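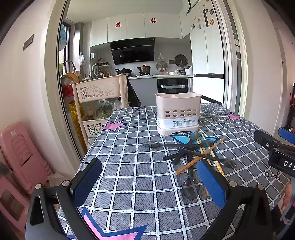 The checked tablecloth with the stars.

Progress report to the Gromo small grants desk, Mar 7, 2020
Project: Wandeo Home Baking, microwave and one-bowl recipes

You asked for a short report, and after the last one I understand why.

The grant was to test cheap recipes that a person can make in a mug or a small bowl, then print the good ones as a booklet for the Doolan branch library. We have tested 266 batches so far. Plenty of them were cake. A few were technically cake. The banana one bounced, and has been withdrawn.

We have 6 recipes I would put my name to: chocolate, lemon, cinnamon apple, peanut butter, plain oat, and a cornbread that is better than it has any right to be. The lemon took longest. Too much juice and the middle stays gluey no matter what you do to it, so we now use mostly zest and a spoonful of yogurt.
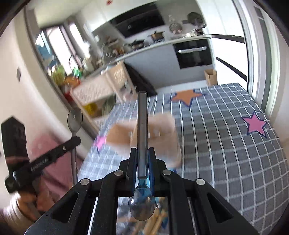
Times are still the sore point. Microwaves at Tolano Hall run hotter than the one in my kitchen, and the same batter went from pudding to roof tile in the space of twenty seconds. The booklet will tell people to stop early and poke it with a toothpick – not elegant, but it works on every machine we tried.

Spending stands at $433, of which $227 went on ingredients. The rest was mugs, measuring cups and printing the drafts. I would like to say no mugs were lost.

Still to do: an egg-free version of the chocolate, a second go at the gingerbread, and a proofread by somebody who hasn't eaten all of it. The booklet should be at the library in August. Receipts are in the usual envelope, slightly sticky. 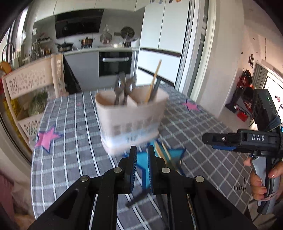

Spoons and a wooden spatula in the white cutlery holder.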